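Learning to like my own handwriting again

29 October 2019

I bought a fountain pen in February, which my sister says is the sort of thing people do when they've run out of television. She may be right! But I'd been asked to write a card for an old neighbour, Gordon Morin, who was turning eighty, and when I sat down to do it I couldn't get past the first line without my hand cramping up. My g's looked like dropped spaghetti. I ended up typing the message and gluing it in, and I felt rotten about it for days.

So, the pen. It's a Trevaskis, second-hand, dark grey, with somebody else's tooth marks on the end of the cap (I've grown quite fond of them). I paid 122 dollars for it at the antiques place in Orkance, and then another small fortune on ink, as you do. The first bottle was a Kivard blue-black that took an age to dry and went all over my cuffs. I've switched to a green now and it behaves much better, although the colour does make my shopping lists look a bit festive.

My plan was one page every morning before the kettle boiled. That lasted five days. What has worked is doing it after tea, at the kitchen table, with the radio on low and no plan at all. Some nights I copy out a recipe. Other nights I write down whatever my mum said on the phone, which fills two pages easily and could fill a good many more if I had the stamina.

Ewan Lindsay, who taught me in grade four and still lives over the road from the school, lent me his old copybook. The loops in it are gorgeous – all those long, lazy tails – and I'll never manage them. He told me to slow down and stop gripping the thing like a screwdriver. I'm trying.

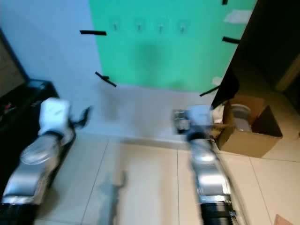
The other trick he gave me was to move from the shoulder and let the fingers go along for the ride. It feels ridiculous for the first week or so. You make enormous wobbly ovals on the back of old envelopes and wonder what your grandmother would say. Then one evening the ovals come out more or less the same size and you get far too excited and ring somebody up about it.

I've written Gordon a proper letter now, three sides, with only one blot. He wrote back in pencil, in capitals, and asked if I could print next time as he couldn't read the half of it.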